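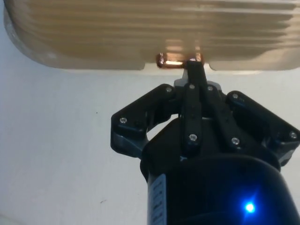 Does the bread bin task still count if the arm lets go of the lid before it's fully up?
The full marks go to a lid that stays open by itself, so you can let go whenever you like as long as it stays there.

Rilthorpe Robotics Club forum > Student projects > Opening lids (Year 12 entry)

rmunshi_arif
Thanks, that helps. We've got 40 demos recorded now, all teleoperated, all starting with the lid shut. Plan is to train on Wednesday night and test the morning after. Hashini wants more demos first. I think we should train on what we have and see where it goes wrong.

hashini_m
I do want more. Most of the 40 are Arif driving and he goes for the knob the same way each time. If the bin gets nudged at the competition we're stuck. Ten from each of us with the bin turned a bit would be better.
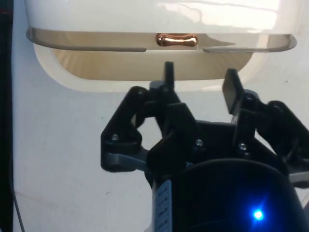

The other thing is the approach. I'd come in low with the fingers open and only close once the knob is between them — Arif tends to hook it with one finger and push up. It's quicker but I don't trust it.

gaetan_maillard
Hooking is fine. My team did it that way last March with a Zirnon arm and lost no marks for it. Closing on a small shiny knob gives you more ways to slip.

hashini_m
You had a heavier lid though.

gaetan_maillard
True. I'd still try both before ruling one out.

rbepari
Can someone post what counts as finished? Our group has been arguing about it.

rmunshi_arif
Lid up, arm out of the way, bin still on the cloth.
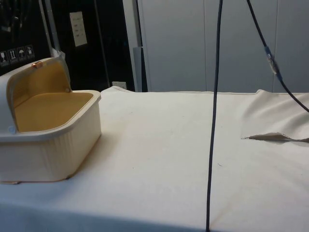
Bread bin on the table with the lid fully open.

rbepari
Cheers. So the arm has to be clear as well. We'd missed that.

kumarasinghe_r
Worth putting in your write-up, as the judges ask. Ours is below, it went in the Sarkar Prize newsletter, feel free to copy the layout.

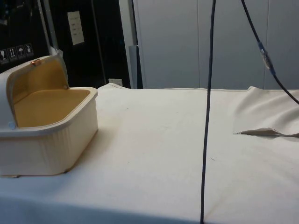 Rilthorpe, March

The Livura team has spent this term teaching an arm to open a household bread bin. Four students share the driving, in sessions of some two hours after school. The team has kept the bin on the same table throughout and will move it only for the final tests.

hashini_m
Same table throughout is exactly what I'm worried about.

kumarasinghe_r
Fair. We'll find out at the tests.

rmunshi_arif
OK, Hashini wins. Ten more each, bin turned, then we train.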